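Home | Forums | Flooring | Members | Search

Scratches under a vacuum dock — pale floor, satin finish

savita_rathore
The floor in our hallway is a light Storkasden plank, 15 mm, laid in November. There are fine parallel marks where the dock sits. I put felt pads under it and the marks continued. The planks were cleaned with Plakum concentrate at the dilution on the bottle.

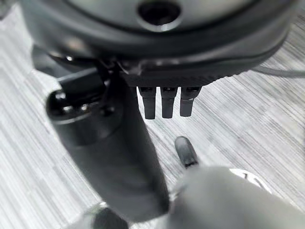

The marks run with the grain and catch a fingernail only near the wall. I would like to spot-repair and avoid sanding the whole run.

ktomar131
Grit. Felt holds it and turns into a sanding block. Take the pads off, vacuum by hand, put down a hard mat.

dovdale5
Disagree on the mat. Rubber backing can discolor a pale finish. I lost a strip by the door that way.

ktomar131
I said hard mat. Polycarbonate, no backing.

dovdale5
Fair — missed that. I would still test the finish in a closet first.

savita_rathore
Pads are off. There was grit in two of them. Kuldeep, would you recoat the board by the wall or leave it?

ktomar131
Leave it until winter. Recoating one board in satin always shows.

This site uses cookies. Accept | Settings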